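# How We Taught Trevor to Tidy Up

Trevor is a robot arm, and he lives in our shared workshop in Flekstead, where my friend Gonzalo Olmedo and I have been building him, bit by bit, all winter long.

Now, you and I clear a table without thinking, but Trevor has to learn every little move — reach, open, close, lift, let go. His gripper has two fingers, a bit like your thumb and one finger when you pinch a raisin. A cup is fairly easy for him. Crumpled paper is much harder, as no two balls of it are ever the same shape! So we let him practice, and he has had 202 tries so far.

Would you like to try being Trevor? Pinch with two fingers only, and clear up after your next snack.
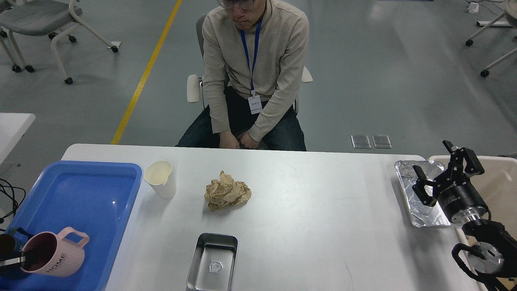
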